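Can apples, pears, kiwi and tomatoes share one storage box?
Asked in Food Storage, October 2026
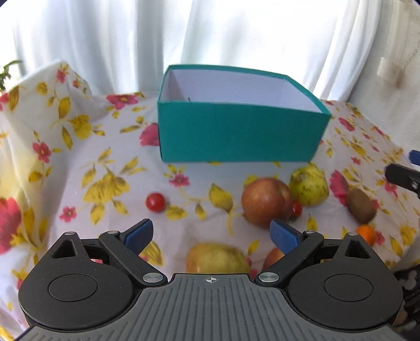
I want to keep mixed produce in a single open box on the table: an apple, two pears, a kiwi, a small orange and a couple of cherry tomatoes. Room temperature is steady and the box has no lid. Last month the kiwi went soft in 3 days while the orange was fine for 13. Is that an ethylene problem, or is the box too deep? I would like to avoid using a second container if possible.
Ashwin Krishnan

2 answers

Answer from Bandara (accepted)
Mostly ethylene. Apples and ripening pears give off a lot of it, and kiwi reacts to very small amounts. An open top helps, but gas still collects between pieces that touch.

Sort by ripeness first. Hard pears can stay out until the neck gives under light thumb pressure, then they go in the refrigerator. Put the apple in the refrigerator crisper now. Keep the kiwi apart from both until you want it ripe. Oranges neither speed up the others much nor ripen further after picking, so the orange can go anywhere dry. Tomatoes stay at room temperature, stem side down, in a single layer.

Depth matters for bruising. One layer of pears, nothing on top. Don't wash anything before storing it. Wipe the inside of the box between batches and let it dry.

Answer from Clorkamel
just put a paper towel in the bottom and eat the kiwi first. Mine all go in one bowl, never had a problem except with bananas

Comment from Ashwin Krishnan
Moved the apple to the crisper. Will the pears alone still affect the kiwi?

Comment from Bandara
Yes, once they start to soften.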